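Ritu Pant
Thread: sorting out the odds-and-ends bin, start to finish. It took most of a morning in August and I made notes as I went.

1/ The rule for the bin is that anything small and brightly coloured without a home goes in it. That was fine for a month. After that it was where everything went.

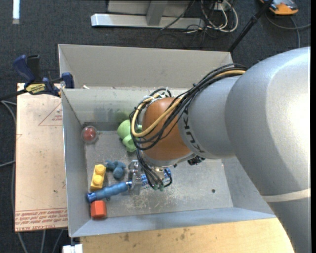 2/ I started at half past eight, when the building is quiet. Plan was to take every item out, wipe it, write it on the list, and only put back what we still want.

3/ The list is a spreadsheet. It had 261 lines when I opened it, going back to before I joined. A lot of them just say "toy, green" or "ball". If you are setting up a list like this, please write more than "ball".

4/ So the see-through ball with the red middle is now down as "clear sphere, red core". The green one with the big smooth top and the smaller cup-shaped bit underneath is "green rounded toy, two lobes". Not elegant, but you could find it from that.

5/ The long blue ribbed thing took longer. It had been listed twice, once under tubes and once under handles. I've kept one line, "long blue ribbed, segmented handle", and deleted the other.

6/ General point on duplicates: search by colour first, then by shape. I found nine doubles that way before ten o'clock.

7/ Cleaning. Warm water, a small amount of washing-up liquid, a soft cloth. Ribbed things need an old toothbrush along the grooves. Dry them on a tea towel before they go anywhere near metal, or you get water marks.

8/ Clear plastic shows every fingerprint. I use a dry glasses cloth at the end and hold it by the edges of the cloth when I put it down.

9/ For the bin itself I tried the Velto spray we had under the sink. It took the grease off but left a film, so I went over it again with plain water. Next time I'll skip the spray.

10/ Girish Malhotra asked why we don't line the bin with felt. We did, last year. It slid about, collected fluff and had to be washed separately. Bare metal is noisier but you can wipe it in a minute.

11/ He also asked for dividers. I'm not against them, but half of what we keep is too long to fit in a divided section. A long item needs the diagonal.

12/ What I've done instead is keep fewer things in it at once. A small handful, swapped over when someone wants something different. Everything else lives in lidded boxes on the shelf.

13/ The boxes are the Tustis ones, medium size. They stack properly, and the lids stay on if you carry them by the base. Don't carry them by the lid.

14/ Labels: one on the short end, one on the lid. Block capitals, black marker. I tried the label printer and the tape started peeling after a fortnight, so marker it is.

15/ Someone asked in the replies how I decide what stays. If it's cracked, sticky or has a part missing, it goes. If I can't say what to call it after two goes, I ask whoever is nearest. If neither of us knows, it gets a week on the windowsill and then it goes.

16/ Windowsill at the moment: a yellow lid, two pegs and half a whistle. Claim them if they're yours.

17/ Things in good condition that we don't want went in a bag for the swap table on the ground floor. By lunch the bag was half empty, so somebody wanted them.

18/ The list is down to 252 lines now. That's only the doubles gone. I haven't taken off the thrown-out items yet because I want to check each one against the boxes first.

19/ Costs, for anyone who has to put in a claim: I spent 624 rupees on two new boxes and a pack of cloths. The toothbrush was free.

20/ I stopped at quarter past twelve. Could have been quicker, but I rewrote a lot of the descriptions and that is slow work. The wiping and sorting is the easy part.

21/ Still to do: the Pathak shelf, which has not been touched since the move, and the box marked MISC 2. I have not found MISC 1.

22/ If you borrow anything from the boxes, put the line number and your initials on the sheet by the door. When you bring it back, cross it out. Please don't leave it on my desk with no note.

23/ Update, 4 pm. Girish found MISC 1. It was inside MISC 2. It has 98 foam balls in it, all the same size, and they are going on the list as one line.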